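2018-05-08
Ball bench notebook, shared copy

Morning, everybody. A long entry today, so get a coffee first. I promised Shabani Odera I would write up the whole business of the match balls in one place, because up to now it has been living half in my head and half on the back of a team sheet.

Background, for anyone reading in July who has forgotten. The Loltosmont youth league plays with two makes of ball, the Wernov and the Veron, and the coaches have been grumbling all spring that one of them "goes dead" late in a game. The Wernov people (I mean our coaches who like the Wernov, nobody from the company) say it's the Veron. The Veron crowd says the reverse, naturally! I played center forward for a long time, not very well, and I do remember balls that felt like kicking a loaf of bread by the final whistle, so I was happy to take this on.

What we did last week

Each ball was pumped to the same pressure on the good gauge, left overnight in the equipment room, and checked again in the morning. Then 500 kicks from the kicking leg into the net, let it sit, check again, bounce it off the concrete pad from the mark on the door frame. I did the bounce readings by eye against the tall ruler, with Shabani crouched at the side calling them out, and we swapped places when my knees had had enough. We got through 7 balls this way, which makes 3,500 kicks if you go by the plan. The counter on the leg says 3,024. More about that in a minute.

The Veron balls held their air well overnight. I couldn't feel any difference with my thumbs, and the gauge hardly moved. The Wernovs dropped a little, one of them more than a little, and that one has a valve I don't trust. I put a drop of soapy water on it and got a slow string of bubbles, so please treat its numbers as the numbers of a leaky ball and leave them out of any argument with the coaches. I've marked it with a strip of tape next to the valve.

On bounce it is much closer than people would like. Fresh out of the box the Wernov comes up a touch higher. After the kicks the two are so near each other that Shabani and I disagreed on which was which -- and we were standing right there with the balls in our hands. My feeling, and it's only a feeling so far, is that the "dead" ball is mostly a soft ball, and that what the coaches want is a pump at halftime.

The missing kicks

Back to the counter. It is short by 476, and that is too many to be me losing track. I went through the sheets at lunch and I think I have it. On the fourth ball the counter was never switched over after the warm-up, so nearly a whole ball's worth went unrecorded, and the few it does show for that ball are from the very end. I remember hearing the thump of the leg all the way through while I was patching the net, so I'm fairly sure the ball took its kicks. Fairly sure isn't good enough for a table, though. I've put a question mark beside it and I'd like to run that one over with a fresh ball of the same make.
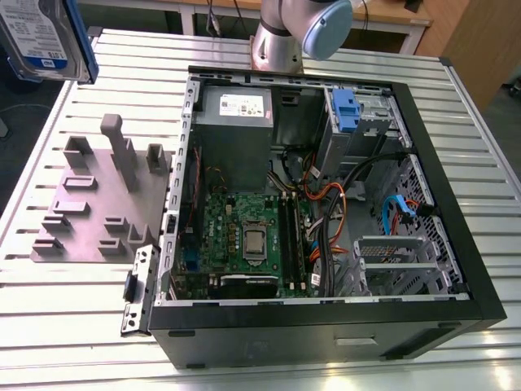
Wet ball test

This one came from Ndung'u, our under-twelves coach, who stopped by on Thursday's sheet with a note in the margin: "You are all testing dry balls and we play in the rain." Fair point, and I felt a bit silly. So this morning I filled the big tub, weighed a Wernov and a Veron dry on the kitchen scale, and rolled them around in the water by hand, 200 turns each, squeezing as I went. It is surprisingly hard on the wrists and I had water down both sleeves.

Both came out heavier, the Veron more so. Most of it seems to go in at the seams, where the stitching is on the outside. I toweled them off, weighed them again, and set them on the rack. I'll weigh them once more before I go home to see how fast they let it go. I didn't do bounce on the wet ones. The pad gets slick and I'd sooner not explain a broken elbow to my wife.

One thing I want to write down before I forget: a wet ball heads differently. I gave the Veron a couple of gentle ones against the wall, for old times' sake, and I noticed it. For the younger kids that might matter more than any of the bounce numbers, and I'd like us to talk about it with Ndung'u before the rainy fixtures.

To do

Run the fourth ball again, with the counter ON before the warm-up kicks and a reading written down after them.
New valve for the taped Wernov, or retire it to the practice bag.
Borrow a second gauge and check ours against it.
Ask the referees if they would check pressure at halftime for a few matches. I think they'll say yes if we bring the pump.
Replace the cord at the bottom corner of the net. My patch is holding but it's ugly.

Shabani, your reading glasses are on the windowsill by the pump. Also, you wrote the overnight pressures for two of the balls in the bounce column. I've moved them across in pencil, have a look and go over them in ink if you agree.

Evening weights: Wernov almost back to its dry figure, Veron still carrying some water. Both left on the rack, will weigh again first thing.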